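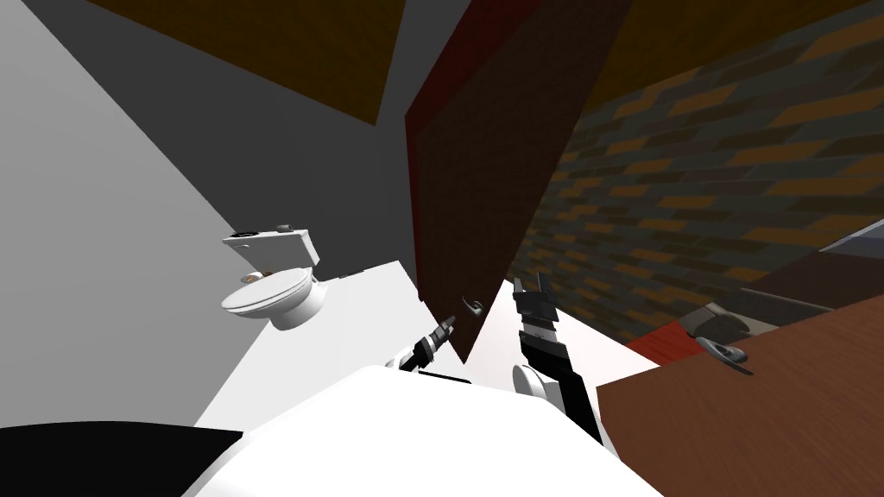
**Zeyu Li**
*Housing Standards Officer, Avside Housing Association*

# Visit to the Dreßler Sanitaryware Works, Plendley

In September a group from the Property Services department visited the Dreßler works at Plendley, where the company makes washbasins, toilets and shower trays for the rental housing market. The visit was arranged ahead of the next phase of the bathroom replacement program, under which 63 apartments are due for new fixtures. The group consisted of Kagiso Van der Merwe (Procurement), Ehab El Sherbiny (Maintenance) and the author.

We were received at 9:30 a.m. by the works manager, Sipho Mabuza, and remained on site until the middle of the afternoon.

## Casting and drying

The tour began in the slip house, where clay, feldspar and water are mixed and left to settle before use. Mr. Mabuza explained that the mix is adjusted through the year, and that a batch prepared in a damp month behaves differently in the mold from one prepared in summer. The staff keep a handwritten log of each batch alongside the computer record. Mr. El Sherbiny asked whether the log was still consulted, and was shown an entry from the same morning.

Basins are cast in plaster molds. Toilets are cast in several parts and joined by hand while the clay is still soft. The casting hall is kept warm overnight to dry the ware, and the morning shift starts early for that reason. Visitors are asked to leave their coats in the office.

After drying, each piece is checked under a raking light for hairline cracks. Rejected pieces at this stage go back to the slip house and are mixed again. Once a piece has been fired it cannot be recovered in this way, and the company sends fired waste to a road contractor for use as fill.

## Glazing and firing

Glaze is sprayed in booths along the north side of the building. The works offers white only. Mr. Mabuza said that colored ware was dropped some years ago when orders became too small to justify cleaning down the booths between runs. This is of some interest to the Association, as several of our older buildings still have matching sets in pale green, and single replacements have been difficult to find. He suggested that we contact salvage dealers and offered to supply a short list.

The tunnel kiln runs continuously. A piece takes 23 hours to pass from one end to the other. The kiln was last shut down for relining, and the schedule for that work had been agreed with customers well in advance. Ms. Van der Merwe noted that any future shutdown should be written into the delivery terms of our contract.

## Inspection and testing

The most useful part of the morning was spent in the test room. Wall-hung basins are loaded with weights on a steel bracket, and a sample from each production run is taken to 200 kilograms. Flushing performance is tested separately. We were invited to choose a toilet from the racks for testing and selected the short-projection model, which is the one proposed for our smaller bathrooms. It passed at the reduced flush volume on each attempt.

Mr. El Sherbiny raised the matter of fixing holes. Our maintenance teams have reported that the hole spacing on basins from a previous supplier, Mevska, varied enough to require new drilling on site. The inspection supervisor, Naledi Fourie, showed us the gauge used for this check and the tolerance allowed. She agreed to send the drawing.

## Accessible bathrooms

After lunch we discussed fixtures for tenants with limited mobility. Dreßler makes a raised-height toilet and a shallow basin that leaves knee room for a wheelchair user. Both are made in smaller numbers than the standard range, and lead times are longer. The minimum order for the shallow basin is 500 pieces if a customer wants its own tap-hole arrangement, a figure well beyond our needs. The stock version has a single center hole and would be acceptable with a long-lever faucet.

Ms. Fourie recommended that grab rails be fixed to the wall structure before tiling. Our current specification calls for this, although site practice has not always followed it. The point will be raised with the installation contractor.

## Matters for follow-up

- Ms. Van der Merwe to request revised prices for the short-projection toilet and the stock shallow basin.
- Mr. El Sherbiny to compare the fixing-hole drawing with the brackets held at the Avside depot.
- The author to review the wording on grab rails in the bathroom specification.
- Salvage dealer list to be passed to the maintenance office when received.

The Association thanks Mr. Mabuza, Ms. Fourie and the staff of the casting hall for their time. Colleagues who wish to see the sample basin may do so at the Property Services office, where it is kept behind the front counter. It is heavy and should be lifted by two people.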